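# The Big Red Sort: Our January Mending Gallery

Every January we clear the long white table in the back room of the Kulley house, plug in the good lamp, and go through everything people have handed over since fall. Sweaters, scarves, blankets, a truly heroic number of socks. This year it took us 6 evenings, and I loved every one of them (even the sock one).

I'm Maribel Sotelo and I keep this page. Most of the captions are mine, with some help from Jonas Eberhard, who remembers which pile was which far better than I do. We used to post only the finished things, all folded and smug, but the part I like best is the middle, when a piece is spread out and you're working out what it wants from you. So this year's gallery is mostly middles!

If you gave us something and you're wondering where it got to, scroll down to the notes at the end. Pickup is the same as always, from the side door, after 4 in the afternoon.

## Reds and oranges

We sort by color first. I know other mending groups sort by fiber, and Ingeborg Plattner has made the case for that to me more than once, and she probably has a point. But color is how we pull thread, and when all the reds are together you only have to dig through the thread drawer one time. Also it just looks wonderful. A whole heap of red in the middle of winter will cheer up anybody.

Red is a funny color to work on, too. Under strong light the high spots wash out almost to nothing and the folds go down to this deep crimson, so you end up tilting your head like a bird to find a stitch. We match thread in the shade for that reason, then check it again by the window the next morning. I bought a spool two winters ago that I was positive was a dead match for everything in this pile, and in daylight it was practically pink.

**Red, still rumpled.** Such a good red, with a bit of orange in it, and that soft matte surface that makes you want to put your whole hand down on it. Look for the long seam running down the right side, and the big diagonal crease over on the left. I left all the hills and valleys in. They're half the fun. 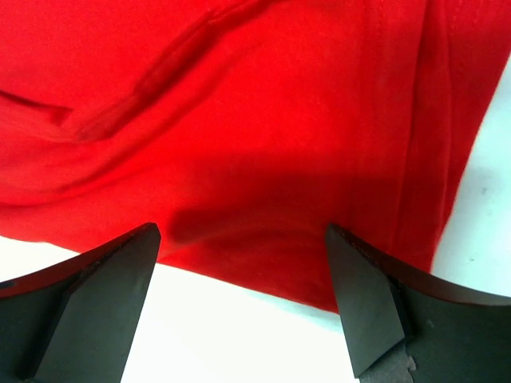 ## How we go over a seam

Several of you asked for this after last year's page, so I'll write it out properly. It's the way Guangming Jiang taught me, and she learned it doing alterations at Thaler, where they had to be quick.

Start at one end and let the piece stay loose. Run the seam between your thumb and first finger, slowly, with no pulling at all. You're feeling for a thin spot, a knot, or a place where the ridge suddenly goes flat. When you find one, put a pin in it and keep going to the end. Don't stop and fix! I still want to stop and fix every single time.

Once you've been the whole length, turn it over and do it again from the other side. Then give it the lightest sideways tug, a couple of inches at a time, and watch whether the stitches open up. On a knit you want a little give. If it doesn't give at all, somebody has sewn it up with a straight stitch at some point, and it'll pop again the first time it goes over a head.

For the repair we use a narrow zigzag on the machine or a backstitch by hand, and for anything soft and stretchy I'd go by hand. It's slower, but you can feel the tension as you go. A ballpoint needle, always. Beat Rainer puts a drop of nail polish on the heads of his so they don't get mixed in with the sharps, and we've all started doing that now.

## Folding, or not

There's a fold-it-right-away camp and a let-it-rest camp around our table. I'm a rester. A knit that's been stuffed in a bag since October has a whole set of creases in it, and if you fold it straight up again you're only pressing them in deeper. Spread it out loosely, go have some soup, and come back. Some of the creases will have softened by themselves, and the stubborn ones get a bit of steam with the iron held well above the cloth.

Ingeborg folds immediately and her stacks look like a shop display, so take my advice for what it's worth.

When we do fold, it's sleeves in, then thirds, with the heaviest things on the bottom shelf. Nothing on hangers. I had a cardigan come in with shoulders like little horns and it took me ages to coax them back down.

## Notes from this year

- The Gelier bags are all done and labeled. Yours will have a paper tag pinned at the top with your name and whatever we did.
- Anything from the Bundent street drop-off that came in without a name is on the shelf by the side door. Come and have a look, there are some lovely things.
- We went through 19 spools of thread, and red was the clear winner. Dark green came in a distant second.
- If you have wool-colored odds and ends of yarn, even just an arm's length, we'd love them for darning. Grays and browns especially.
- Please wash things before you bring them in. Please!
- Jonas is collecting spare buttons in the big jar and would like it known that he'll take ugly ones too.

The blues are next. That pile is taller than the red one was and has at least one moth-eaten blanket in it that I'm itching to get my hands on, so I'll put those pictures up once we've pinned everything. If you'd like to come sew with us for an evening, bring your own scissors and a cushion, because the chairs are hard.

Maribel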